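7 min read

4. The open day

I want to use this section to talk about what we learned from showing the work to people, which I enjoyed far more than I expected to. In February the Flavilmont lab opened its doors for an afternoon, and Cyril Lockwood and I ran the peg station with our two-armed robot, which everybody in the group calls Jarkel. We had 35 visitors come through in small groups, most of them with no background in robotics at all (a school class, a few retired machinists, some parents who had clearly been dragged along and then got more into it than the kids did!).

The task was the same placement task I described in Section 3. There's a flat white work surface on a black table, a set of blue parts, and outlined places for the parts to go. Visitors stood to one side and could ask for a pause whenever they liked. I'd planned on a talk of 20 minutes followed by a run, and I dropped that plan after the first group, because they wanted to see the hands move and they wanted to see it right away. So we talked while it worked, which made me a worse speaker and the whole thing a lot more fun.

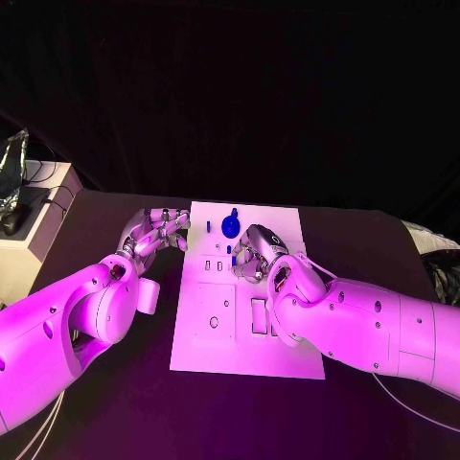 Figure 4. Both hands at the board, the right one curled down close to the blue parts.

The first thing visitors asked about was hardly ever the software. It was the hands. Why give the robot fingers, when a simple pinching tool would do for a peg? I think it's a fair question, and Benito Mateos (who built most of our grasp planner and will defend fingers to anyone) had a decent answer ready. We want one pair of hands that can take a thin peg and then a fat cylinder without anybody swapping a tool in between. One of the machinists wasn't convinced. He told us he'd have made a fixture for the job in a morning, and I have to say I believed him.

The second thing they asked about was speed. Jarkel is slow on this task, and watching it with strangers made me feel every second of it. A long approach that looks careful to me looked like hesitation to them. Cyril started narrating those stretches out loud - "now it's checking where the peg is" - and the mood changed completely. People leaned in. We've since added a short spoken status message to the controller, and that idea came straight out of his ad-libbing. 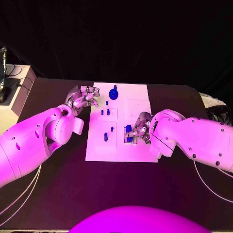 Lighting was something I had worried about for weeks before the visit, and I'd like to say a bit more about it than papers like this usually do. Our part detector leans heavily on color, and a blue part is only easy to find as long as it looks blue to the camera. Under strong magenta-pink light like this, the board and the arms pick up the tint as well, and the detector has to fall back on shape and on where it last saw each part. The round piece with the short post is a friendly target in that case, with an outline that's hard to mix up with a plain peg. The small pegs worry me more, especially a pair standing side by side. I explained this to a group of students and one of them asked why we didn't just paint the parts with stripes. We talked about that for longer than I'd like to admit.

The parts themselves got handled a lot between runs. We let visitors put the pegs back wherever they wanted, which gave us starting layouts none of us would have picked. The detector had been trained on 1,634 images, all set up by people in our own group, and we clearly have habits. We space things out and leave room for the fingers. Children don't.

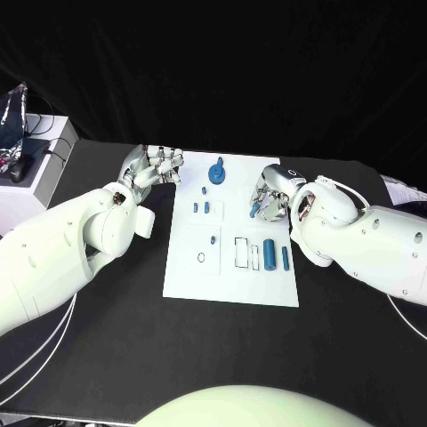 Figure 5. A small blue peg held in the right hand, just above the board surface.

Holding a peg upright over the board got the quietest reaction of the day, in a good way. I heard a parent whisper to her son not to talk, as though it might drop the thing. We also had 6 visitors stay behind to try the Gatchalian interface, where you pick the next part on a screen and the planner decides which arm goes for it. They all wanted to pick the arm too. The current version doesn't allow that, and Benito has it on his list.

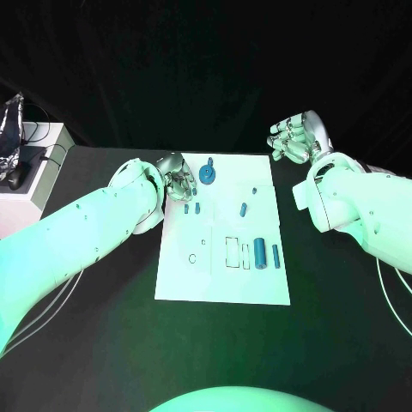

Choosing the next part is where our planner and our visitors disagreed the most. The planner ranks parts by how easy they are to reach, and people rank them by how obvious the match is. Take the two cylinders near the right edge, the wide one and the slender one, standing right next to two empty rectangles of much the same proportions. A person looks at those and wants to start there. The planner gives no credit for a match being obvious, so it may send the left hand after a little peg near the disc first, and then you have to explain why. I've come around to the visitors' side on this one. For a demo at least, an order that people can guess is worth a few extra arm movements, and we'll test a version of that ranking at Drostavberg before we change the default.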